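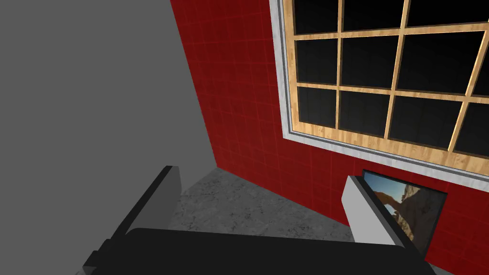
Rozália Dudás asked after the last storm why we check the drains before the windows, when it is the windows that everybody complains about. The answer is in item 1, and I have changed the text there so it is more clear.

Storm readiness checklist, Skarkstead site
Filled in Thursday, with the wind warning for the Poritbridge coast already at the second level

1. Roof drains and gutters
Result: OK after cleaning
Comment: Two drains on the north side were blocked with leaves. A blocked drain can put water through the ceiling in one hour of strong rain, and a window leak is much slower. Please do the drains first, in daylight.

2. Windows and shutters
Result: partly OK
Comment: All shutters close. One on the stair side closes only if you lift it a little with the hand. I wrote this also last November and it is still the same. Rubber seals on the ground floor are dry and hard, to be changed.

3. Loose objects outside
Result: OK
Comment: Benches, bins and the bicycle stand are tied or carried inside. The flag rope is taken down.

4. Generator
Result: OK
Comment: Started at the second try, ran 62 minutes with load. Fuel is enough for the first night. The Uibo depot can bring more, but only while the bridge is open. They close the bridge to trucks early, so call before the wind comes and do not wait for the evening bulletin.

5. Drinking water
Result: OK
Comment: Tank is full, 2,000 liters. Lid was not locked, now it is locked.

6. Radio and warnings
Result: NOT OK
Comment: The battery radio receives the Brusisik station, but with much noise in the lower rooms. Keep it upstairs. Bulletins come every three hours, and every hour when the storm is near land. Write the time of each bulletin in the book, also when nothing is new in it.

7. Flood line at the back entrance
Result: OK
Comment: Sandbags are in place, two rows. The old mark on the post is hard to read – I painted it again at the same height.

8. Exit routes
Result: OK
Comment: Both doors open from inside without key. Emergency lamp over the east door is weak, new battery ordered.

Still open: items 2 and 6. If the warning goes up one more level, repeat items 1, 3 and 7 the same day and sign again under the old signature.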